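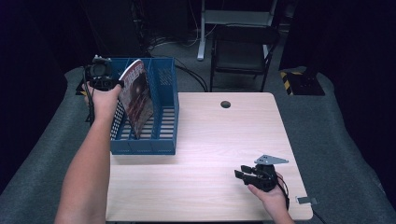 Can current arms file paper yet?
Automation > Manipulation > Light duty

tgbeho
Subject line says it. We run a small print finishing shop. Part of every shift goes to putting sample magazines back into upright racks, and I want to know if a two-finger gripper on a mid-price arm can take that over. Rack is a plastic desk organizer with vertical partitions. Stock is glossy, saddle-stitched or perfect bound, mixed thickness. Volume is 200 pieces a shift, not time critical. Budget exists but I'd have to defend it.

m_holovko
Short version: picking yes, placing sometimes, mixed stock no.

A parallel gripper closing on the top edge of a magazine has maybe a finger's width of contact. Everything below that is a hanging sheet with its own opinion about where to go. Saddle-stitched copies fan open at the bottom as you lower them, and one cover catches a divider. Perfect bound copies behave better. We tried this at Filtolance on catalogs and got 29 clean insertions before the first jam, then three jams in the next ten.

usemeniuk
Were those 29 on one title or mixed?

m_holovko
One title, one thickness, fresh from the box. Used copies with a curl were worse and we stopped logging them.

usemeniuk
Then I'd say you measured the easy case. I don't agree with "placing sometimes" as a general statement, though. Insertion into a slot is a solved motion if you grip near the spine, tilt the piece a few degrees, put the lower corner in first and rotate to vertical. People do it that way without thinking. A learned policy picks it up if the demonstrations contain it. If your operators dropped the copies straight down, the policy will drop them straight down.

m_holovko
Ours was scripted, so fair point. I'd still want to see it on curled stock.

yevhen.h
Second gripper changes this a lot. One holds the organizer or keeps the neighboring copy out of the way, the other inserts. A lightweight plastic rack slides when you push on a divider, and then every stored slot position is wrong. With a single arm, you fix the rack to the table. Two screws and a strip of rubber cost less than any software change.

tgbeho
Racks have to come off the bench to go out to the sales room, so screws are out. A locating frame could work.

yevhen.h
Locating frame is fine. Chamfer the inside edges.

s_karpenko
I'll be the unpopular one. 200 pieces a shift is under an hour of hand work. A bench cell needs guarding or a force-limited arm, a camera that tolerates glare from glossy covers, someone to clear jams, and a bench you can no longer use for anything else. I specified a Vanunov cell for envelope sorting in April and the payback only worked at 300 pieces an hour. At your volume I'd buy a better rack.

usemeniuk
Payback on one task is the wrong sum if the same arms also do boxing and labeling.

s_karpenko
If. Every proposal I've read has that sentence in it. Changeover was always longer than quoted.

usemeniuk
With fixed tooling, agreed. With demonstrated tasks the changeover is a day of an operator holding a pair of grippers and doing the job by hand. Still a day, but no integrator invoice.

m_holovko
Plus the bad demos you throw out. Budget for those.

tgbeho
Glare question. Covers are UV varnished and dark. Wrist camera or overhead?

yevhen.h
Wrist camera for the last few inches, overhead for finding the slot. Diffuse light, nothing directly above. Kikuchi sells a dome light that fits. Matte liner in the rack helps more if you can get one.

s_karpenko
What happens when the slot is already full?

tgbeho
Right now, whoever is on shift moves things along.

s_karpenko
Write that down as a requirement. It's a second task, and harder than the first.

tgbeho
Noted. Plan is a loaner arm from Ollov, one rack in a frame, perfect bound only, covers as they come off the shelf. Will post counts for clean, jammed and dropped.

m_holovko
Log thickness with each attempt.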